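Frequently Asked Questions: Peel-and-Stick Brick and Tabletop Decals
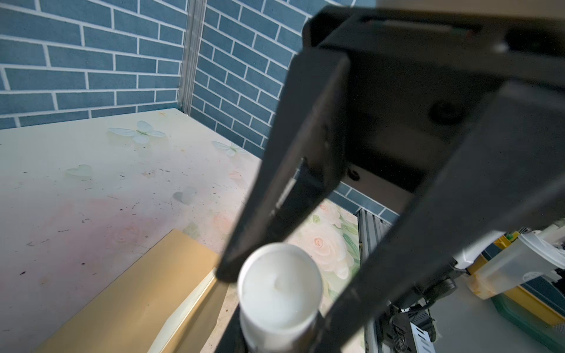
One reader wants to know whether blue brick on two walls and butterflies on the table isn't a lot for one small corner. It is. We sell decals for a living at Zellell, so weigh our opinion accordingly, but a small corner is the cheapest place in the house to go overboard.

Will the brick pattern line up at the corner?
Only if you start at the corner. Most people start at the far end, where it's comfortable, and arrive at the corner with half a brick and a bad mood. A metal corner strip hides a gap as long as the gap is narrower than the strip. Measure first.

How many sheets do I need?
Each pack of Brekura brick has 16 sheets. Work out your wall, then add 2 sheets for the ones you'll stick to yourself.

Can I put decals on a table I use every day?
Yes. Clean it, let it dry overnight, and press from the middle out. Translucent ones show whatever is underneath, including crumbs, so look before you press. Specks and scuffs in the tabletop will still be there afterward. A butterfly can cover one scuff. It can't cover a decade.

Hearts or butterflies?
Hearts are easier. Butterflies have antennae, and antennae tear.

Do roses go with brick?
We've had 291 emails on this and no agreement. Pale pink against slate blue looks fine to us. Our Taltonlow store disagrees and keeps them on separate shelves.

Can I set jars and hot mugs on the decals?
Jars, sure. Lift them, don't drag them. Hot mugs need a coaster, and so does anything straight off the stove, as the sheet in the pack says in 34 languages' worth of tiny pictures.

How do I get it all off again?
Hair dryer on low, a plastic scraper, and an afternoon you weren't fond of anyway. Leftover glue comes up with dish soap and warm water.

Do you still carry the Eyvindsson gray?
Back in October. The blue is in stock.

Page updated 2020-09-03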